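Pivgate packing hall goes half automatic, staff moved to new tables

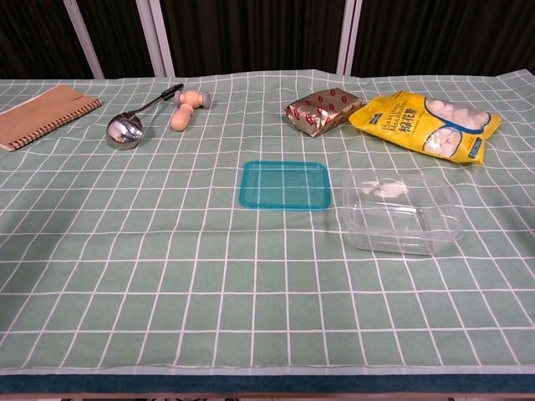 Pivgate has switched on the first three automated picking cells at its mixed goods hall in Gerkgate, and the people who used to pack there by hand have spent most of April learning a different job.

The cells came from Musteo. They handle the easy stuff for now - boxes, tins, anything with a flat side. Soft bags still go to people. So do kitchen tools, stationery and toys, at least until the software has been shown enough of them. That showing is now a job in itself. Staff on the teaching tables set out ordinary goods in no special order, work through a short task with them, clear up, set out a different lot. Then again. A shift can run to more than 2000 of these short tasks across the hall.

Quite a change from the belt. Packers say the backs and knees are better off, less lifting, no walking the long aisles with a trolley. The eyes are worse. Several asked for longer breaks and have got them: 10 minutes every hour, which was not in the first plan. Lighting over the tables was changed as well after complaints of headaches.

Pay is the sore point. The old packing bonus was tied to parcels out the door and no one on a teaching table sends out any parcels. Pivgate has frozen the bonus at last year's average until the summer, then it wants a flat rate. The staff side says a flat rate is fine in principle but the number offered is too low. Talks go on.

No jobs have been cut so far, the firm says, and the agreement signed before the cells went in rules out forced redundancies for as long as the trial lasts. What happens afterwards is not written down anywhere. Agency workers are not covered by it at all and fewer of them have been called in since the start of the month. Night shift has felt that most.

The hall is one of the bigger employers on the Gerkgate side of town, with 1162 people on the books counting part timers. Training is being run by Workneh, a small outfit that did the same at a laundry and a bakery before this. Its course takes new starters through table work, basic fault clearing and how to stop a cell safely. Fault clearing is the popular bit and there is already a waiting list for it, partly becuase it comes with a higher grade.

Older hands were the worry at the planning stage. In practice they have done well on the tables, the trainers say, being used to awkward goods and how they slide about. Younger staff were more likely to ask to go back to the belt. Bored, mainly. Some have been allowed to swap half way through the shift and the firm may make that the rule for everyone.

A second row of cells is pencilled in for the far end of the hall, where returns are opened now. The returns team were told at a 7.30am meeting and where they will go has not been setttled. Pivgate says it will talk to them before any floor is marked out.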